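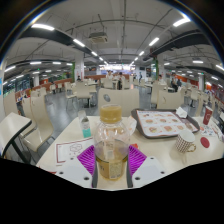

Hand-held gripper closed on a clear plastic bottle with a ribbed yellow cap, at a table in the food hall.

Gondura open day: hand-held gripper demonstration

Gondura held its autumn open day on October 21, 2018. The morning was given over to talks in the upstairs meeting room. The practical part took place downstairs in the food hall, at ordinary tables, with the hall open for business. Nazanin Hashemi ran the demonstration and Thulani Shezi looked after the recording equipment.

The tool is the second version of the Direrley gripper. It has no arm and no motor. The operator holds it and closes the fingers by hand, and a camera mounted on the tool records each grasp from the same viewpoint that a robot wrist would have later on. The fingers are soft, ribbed and purple, angled in towards the object, and are carried on two pale plates. They bend on contact and so spread the load over the surface of the object. Visitors who attended last year will remember the first version, which had flat rubber pads and tended to tip tall items over.

The bottle task was the one most people asked to try. The operator brings the gripper in low, with a finger on each side, and closes until the fingers start to give. The bottle should stay upright throughout. Clear plastic is an awkward material for vision software, as the edges are hard to find and the background shows through. A part-filled bottle adds a second difficulty, namely that its weight sits low and the liquid moves when it is lifted. Hashemi recommended a slow lift and a pause before any sideways movement.

The tables were left as found, with trays, wrappers and cups among the things on them. A grasp recorded on a bare bench is of limited use to a system that will have to clear tables. The hall lighting was also left alone. The rows of ceiling lights reflect in the floor, and according to Shezi this causes more trouble in processing than people walking about in the background.

The Direrley set stood at 2853 recorded grasps on the morning of the open day. The team's limit for any single type of object is 400, and bottles have reached it, so the bottle recordings made by visitors will be kept separately as a test set. Visitors added 47. Mugs and paper cups are still well below the limit.

Johannes Mathebula of Engelbrecht asked about wear on the fingers. The present pair has been in use since the second version was finished and shows slight rounding of the ridges near the tips. Replacement takes a few minutes with a hex key. Nandi Mokgethi asked whether the tool could be used left-handed. It can, as the two sides mirror each other, although the trigger is stiffer that way round.

Studeo will host the next session in November. It will cover trays and flat packets, both of which need a different approach angle. Places are limited by the number of grippers, and names should be given to Mbali Moodley at the Gondura front desk. Please say when booking whether you have used the tool before.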